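News from the Nollmont Workshop: The Robot Learns Its Room

Wednesday, March 26, 2025

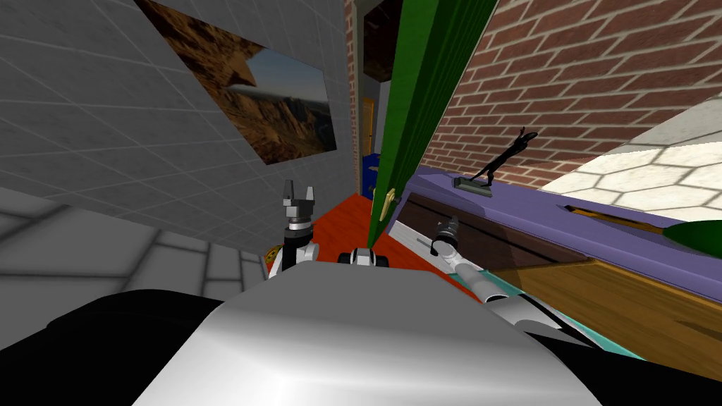
Since the last newsletter, our two-arm robot project has moved forward more than I expected. The real frame is still on the bench at Nollmont, waiting for motor brackets, so Seija Oksanen and I do most of the work in simulation. The simulated room has a cabinet with a drawer, and this drawer is our first serious task.

The task is simple to say: bring the right gripper to the drawer, close the fingers, pull. In the beginning the arm came too low and pushed against the wood panel. Seija found that I had entered the wrist offset as 58 millimeters, but the correct value is 91. I had measured from the wrong side of the joint -- my mistake, and it cost us two evenings.

With the new value we ran 50 attempts in one night. The results are better, but the gripper still slips when it comes from a steep angle. Next we will make the approach slower and change the colors of the walls and doors between runs, so that the program does not depend on one room.

For the real machine we still need a power supply and a place to store long cables. If you have either at home, please write to me or leave a note on the Rondolitz shelf. We work on Tuesday evenings, and beginners are welcome.

Valtteri Kettunen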